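About Clikano

Clikano writes planning and perception software for robot arms that work in rooms built for people. We are a small company and we intend to stay one for a while. We don't build arms. We don't sell grippers. If you need a machine, buy it from someone who makes machines, and talk to us about what runs on it.

We should say early that we are doubtful about a good deal of what gets said in our field, including some things we said ourselves when we started. Our first brochure promised "human-level handling of everyday objects". Romana Lukáč wrote that line and Romana Lukáč took it out, after she'd watched our own planner spend 100 seconds deciding how to get past a jar.

How we started

Radoslava Šťastný and Washington Lopes met at Brasell, where both worked on motion planning for packing lines. Packing lines are kind to software. The boxes arrive the same way up, the lights stay on, and if something is out of place a person in a vest comes and moves it. Radoslava wanted to know how much of the code would survive in a place without any of that. They took one planner into a kitchen to find out, and very little of it did. The company came out of what was left.

Zdislava Brabec joined to look after perception. Otakar Hájek runs tooling, meaning the logging, replay and test systems that the rest of us complain about and couldn't work without.

What we work on

Most of our hours go into three pieces of software.

Jolletti is the planner. It takes a goal and a model of what is nearby and works out a path for the arm that doesn't hit anything. It is slower than several planners you can download for free. It is also much less likely to hand you a path that looks fine on screen and clips a shelf, and we made that trade on purpose.

Vlček is the perception layer. It tells Jolletti what is there, and it also has to say how sure it is. We put a lot of work into the second part. A model that calls every cylinder a cup with 99 per cent confidence is no use to a planner, however good it looks on a leaderboard.

The third piece never got a name. It's Otakar's replay tool, which lets us run a failed attempt again, step by step, with the new code in place of the old. If you only ever license one thing from us, we'd quietly suggest that one.

Why kitchens

A kitchen counter is a mean test. Shiny appliances throw reflections, clear plastic and glass confuse depth sensing, and cables hang where a planner would like free space. Pale arm, pale marble: even finding the edge of the robot in an overhead view takes more care than you'd expect. We keep the toaster, the kettle and the cereal box on the counter, as people do at home, and we don't tidy up before a test.
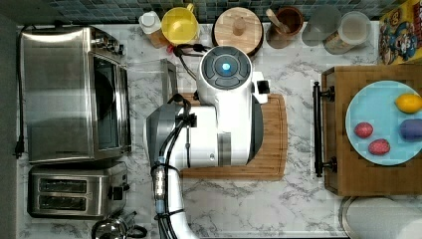
What we don't claim

We don't claim our software can run a kitchen. It can't cook your dinner, and we would be wary of anyone who says theirs can.

We don't publish a single success rate. We have been asked for one by nearly every visitor and we understand why. The trouble is that a rate depends on who picked the objects, who set them down and who decided what counts as a success. When we give results we give them task by task, with the failures sorted by cause, and you can ask for the logs.

We don't train on one layout and test on the same one. We did, early on, and the results were lovely. Then we shifted a plate a hand's width to the left.

We also don't think learned models have made planning old-fashioned. We use them where they beat what we had before, and so far that is mostly in perception. Washington disagrees with the rest of us on this and is allowed to.

How we test

Any change to Jolletti has to get through 700 recorded attempts in replay before it goes near an arm. After that it runs on hardware at low speed for 2 days. A change that passes replay and fails on hardware goes to the top of the list, since it means our recordings are missing something. Plenty of changes fail. In June we threw out a whole month of work on grasp ordering, and the release notes say so.

Working with us

We take on five outside projects a year. Bring us a task you can describe in a sentence or two and some record of how it goes wrong now. A demo video is less useful to us than a bad afternoon's log files. If we think a fixed jig or a cheaper sensor would fix your problem, we'll tell you that and you can keep your money.

Page last reviewed 19 March 2020.

Recent from Clikano
Jolletti release notes: grasp ordering removed
Clear plastic and why our depth maps still have holes
Reading a replay log, by Otakar Hájek
What we learned at Brasell, and what we had to unlearn
Cables are obstacles too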